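Lists > Break-Room > Archive > Thread

Prev Next Thread index Date index Search Subscribe

Subject: Re: [break-room] the snack cabinet, again
Date: Jul 13, 2020

Quick one between meetings, sorry if it's choppy.

Quoting the earlier message so people don't have to dig:

> Hi all,
>
> Before anybody orders another cabinet, can we please decide
> what the little gray one is for? Right now the snacks live on
> top of it and the drawer gets whatever people have in their
> hands. Last month I pulled out batteries, tea bags and a
> Furtuna invoice from November. The invoice had been paid, thank
> goodness, but still.
>
> My vote: snacks go IN the drawer, top stays clear so we can
> put a plate down. If the drawer is too small we buy the
> bigger Rollier one. I have the catalog. It holds 20 kilos per
> drawer, they say, and comes in gray.
>
> Also who keeps buying the dark chocolate ones. Nobody on our
> side of the building eats them.
>
> - Savel project desk

OK. Answering in order, more or less.

Drawer is cleared out. Did it this morning. Batteries went to the recycling tub by the mail slots, tea bags to the kitchen, the rest I put in an envelope marked CABINET and left at the Jidus desk. If you're missing a key or a USB stick, look there first. Will toss whatever is left at the end of the month.

I'm fine with snacks in the drawer. Tried it in my head and the only thing that doesn't work is cans. Lay them down and they roll every time you pull the handle, stand them up and I'm not sure the drawer shuts. So cans on top, everything that comes in a wrapper goes below. Bowl stays on top too, it's no use to anyone in a drawer.

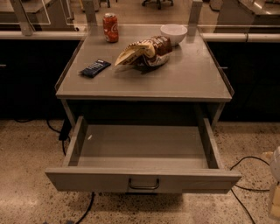
Opened bags are the bigger problem for me. Folding the top over is not closing it. Somebody picks it up by the wrong end and then its crumbs on the floor until the cleaners come, and we all know what terrazzo does to crumbs, you can't see them but you can sure hear them. There's a box of clips on the shelf over the sink. Use one. Or finish the bag, that works as well.

On the bigger Rollier: please no, not yet. One drawer is plenty if we stop using it for mail. And the small one fits in front of the bench without blocking anything. A wider one would end up in front of the bench handles and then we'd be moving it every time someone needs something from in there. Furtună tried that on their floor and it lasted two weeks.

Money. We have 700 left in the kitty for the rest of the year. The cabinet she's looking at would eat most of that and then there is nothing to put in it. The whole year's budget was 2000 and no, I don't know where it all went either, mostly coffee I think. Receipts are in the shared folder if you want to add them up yourself. I would love it if someone did.

Dark chocolate: I asked, no one owned up. If they're still around at the end of the week I'm taking them home.

So, what I'd like to do unless someone yells:

- wrapped stuff in the drawer
- cans and the bowl on top
- clips on open bags
- nothing else in there. no mail, no batteries, no cables
- drawer gets pushed back in when you're done, my shin has met it twice now

I'll print a label for the front. Above the handle, small, nothing with clip art. If Jidus wants there own drawer for the tea things they can use the old tray, it's behind the printer.

One more thing, the shopping order goes in tomorrow at noon. Send me requests before then, to me and not the whole list please. Last time I had to scroll through the entire pretzel argument to find out we needed napkins.

Got to run, next meeting started 2 minutes ago.

Prev Next Thread index Date index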